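Desk Tray Tidying: read me first

Hi, and thanks for opening this before the folders. I'm Delia Moldovan, and I look after the tidying set we've been building at the Hultham office since November. It's a collection of short recordings of people putting small loose things away: into trays, out of trays, off the floor, back onto desks. If you've ever emptied your pockets and drawers before an office move, you already know the subject matter. I wrote this file because Mikkel Frandsen kept answering the same emails and asked me (nicely!) to put it all in one place.

What's in the set

There are 1583 recordings split over 12 folders. Each folder is one kind of tidying, and the folder names are the ones we used among ourselves, so please forgive "odds_and_ends" and "odds_and_ends_more". They really are different. The first is small stuff that goes in a tray with no order to it, and the second is the same small stuff but sorted, with soft things on one side and hard things on the other. I should have renamed them months ago and by now too many people's scripts point at the old names.

The other folders cover cables, pens and markers, sticky notes, keys, bottle caps, straps and lanyards, paper clips, little toys, chargers, and one called "mixed_floor" that is everybody's favorite. Mixed_floor has 426 recordings in it, which makes it the biggest by a long way.

About the floor folder

Most of our tidying happens at desk height, but mixed_floor is all down low. You put the tray on the floor, you stand or crouch over it, and you work with whatever is within reach. I like this folder because it's closest to how I tidy at home, where everything I own ends up on the floor sooner or later. The marble looks lovely and shows every crumb. It also shines, so expect bright streaks from the ceiling lights in a lot of the recordings, and expect cables, chair legs and people's shoes too. We left all that in. A floor in a working office has stuff on it.
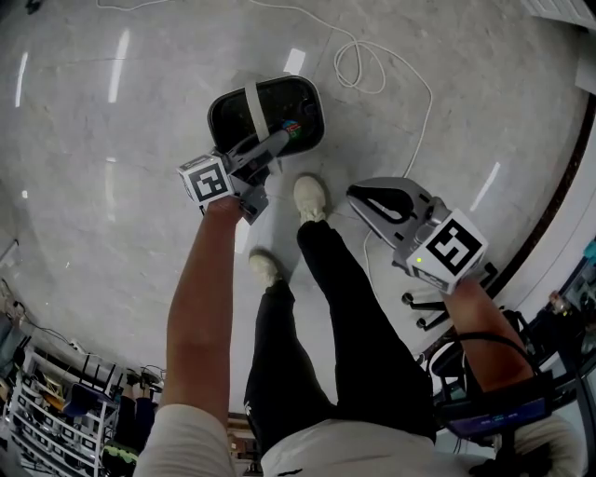

Does everything have to end up inside the tray?

Only the small things do. Cables get coiled and set beside the tray, and straps can hang over the rim as long as they don't trail onto the floor. Bottles stay upright on the desk and never go in a tray at all.

Black trays are the standard ones for mixed_floor. We tried a clear one from Tumar early on and I loved it, but small things were hard to pick out against the marble, so Gilles Marty took it home and it now holds his tea bags.

How we tidy

We don't have a strict script. The person gets a card with one line on it, something like "small things in, cable beside", and they do it the way they'd do it anyway. Some people go for the biggest item first. Tâm Lý always starts at the far corner and works back toward her feet, and you can spot her recordings once you know that. I start with whatever annoys me most.

A few ground rules we settled on:

One item at a time, even when two would fit.
If you drop something, pick it up and carry on. Don't start over.
The tray stays where it was put down.
Finish when the card is done, even if the rest of the desk is a mess.

That last one was hard for me! I have stood next to a cluttered desk with my card finished and really had to walk away.

Folder layout

Every folder has a notes file with one row per recording. The columns are the recording number, the card text, the starting spot (desk, shelf or floor), the kind of tray, and a free comment. The free comment is the good part. Bogdan Olteanu writes tiny diaries in there. If you're in a hurry, sort by starting spot and ignore the rest.

Recordings that went wrong are kept and tagged "unfinished" in the comment column. There are 9 of these, mostly from the paper clip folder, and I'd ask you to leave them out if you're comparing how long people take. For anything else they're fine, and a couple of them are more interesting than the tidy ones.

Things I know are wrong

The pens folder has two cards that say "left cup" when there was only a right cup. Everyone ignored the card and used the cup they had.

"Charger" and "cable" overlap. If it had a plug block on it we called it a charger, except on the first afternoon, when Gilles called everything a cable. Those rows are marked GM in the comments.

Small toys are underrepresented. We only had what people brought from home, and most of it came out of one Neagu gift bag, so you'll see the same few things come up over and over. If you have a drawer of bright plastic bits you don't want, please write to me.

Evening recordings (anything after 6 p.m.) have stronger reflections on the floor because the blinds are down and all the ceiling lights are on. I didn't tag these separately. It's on my list.

Using it

Go ahead and use the set for study, teaching or your own tinkering. Please mention the Rolance tidying project when you share something built on it, and send me a link too, I do love seeing what people make of our messes. For corrections, give me the folder name and the recording number and I'll fix the row. Mikkel handles access to the full-size files, and he's quicker in the mornings.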